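To: landlord-forms list
Date: 2026-02-15
Subject: Re: Holdover clause and the deposit transfer at closing

The person who started this thread wrote:

> We are buying a small building with 2 commercial units from Usberg.
> The ground floor is leased to Kokent through the end of September.
> The lease says that if the tenant stays past the end date it becomes
> a month-to-month tenant at "the then current rent." Nothing else.
> There is no increase and no notice period. The seller also says the
> security deposit was "applied" a while back but has no paperwork.
> Do I need to fix the lease before closing or can I fix it after? And
> who owes Kokent the deposit if the seller never hands it over?

I'll take the deposit first, as it is the one that can cost you money on the day you close.

In most states the buyer of a leased building takes on the duty to return the deposit whether or not the seller passed it along. Some states let the buyer off if the seller gives the tenant a written notice and transfers the money, but that doesn't help where the money is gone. A number of the deposit statutes cover only housing, and for a commercial unit you are mostly left with what the lease says and what you agree to in the purchase contract. So read the lease for a clause on transfer of the landlord's interest. Ours reads:

"If Landlord sells the Building and credits or delivers the Security Deposit to the buyer, Landlord is released from liability for the Security Deposit and Tenant will look only to the buyer for its return."

If Kokent's lease has something like that, the seller isn't released until the deposit moves. If it has nothing, ask for a credit at closing in the full amount shown in the lease and let the seller prove otherwise. "Applied" should mean there was a default, a letter, and a ledger entry. Without those I would treat the deposit as still owed.

The usual way to pin this down is an estoppel certificate signed by the tenant. Many forms leave out the deposit line or have it as a blank that gets skipped. The lines I would insist on are these:

The lease attached is complete and has not been changed, except as listed.
The term ends on the date stated, and Tenant has no option to renew except as listed.
Monthly rent is the amount stated and is paid through the date stated.
Landlord holds a security deposit of $2000 (put in your own figure), and no part of it has been applied or returned.
Tenant has no claim against Landlord and no right to set off against rent.
Landlord is not in default, and Tenant has not sent any notice of default that is still open.

If Kokent crosses out the deposit line and writes in a different number, you have learned what you needed. Check whether the lease requires the tenant to sign one of these at all and how many days it gets. If it doesn't, you are asking for a favor, and you should ask early.

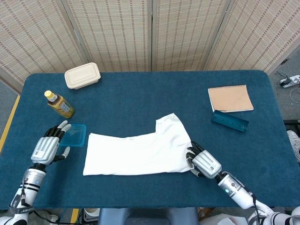

White T-shirt, partly folded, on a dark teal felt cloth.

On the holdover clause, you can't change it alone, before closing or after. The seller could sign an amendment with Kokent now, but a seller on the way out has little reason to spend time on it, and many purchase contracts bar the seller from amending leases without the buyer's written consent anyway. If you want it done before closing, make it a condition in the contract and attach the exact wording. Otherwise wait and put it in the renewal.

What "the then current rent" means in practice is that Kokent can stay on in October at the September rate, and you will have to give whatever notice your state requires to end a month-to-month commercial tenancy. In many places it is a month, and in some it has to line up with the rent date. Look it up for your own state before you count on it.

We went through this when we took over the Radebe lease. The tenant there stayed on after the term at the old rent, and the old form had the same wording as yours. Our replacement clause is below. Use what you like, but have a lawyer in your state look at it.

"If Tenant remains in possession after the Term ends without a signed renewal, Tenant will be a tenant at sufferance and will pay, for each month or part of a month, 150% of the monthly rent due for the last full month of the Term. Acceptance of rent by Landlord does not renew or extend the Term. All other terms of this Lease continue to apply. If Landlord and Tenant are negotiating a renewal in writing, Landlord may waive the increase by written notice."

The last sentence was added because Petimex would not sign without it, and I have left it in every lease after that. A tenant that is trading drafts with you doesn't want to be charged extra while you both wait on a reply. "May waive" keeps the choice with the landlord — "will waive" does not, and I have seen it slipped in during redlines.

Some tenants will ask you to prorate by the day instead of by the month or part of a month. I would give that up if it got the rest of the clause signed.

One more point on timing. Send Kokent a letter 90 days before the term ends asking whether it wants to renew, even if the lease doesn't call for one. State in it that it isn't an offer and that nothing binds either side until a renewal is signed. Keep proof of mailing to the notice address in the lease, which is often not the address of the unit.

If you can post the assignment clause and the notice clause from the lease, I'll read them against the rest. Please take out the rent figures first, as the list archive is public.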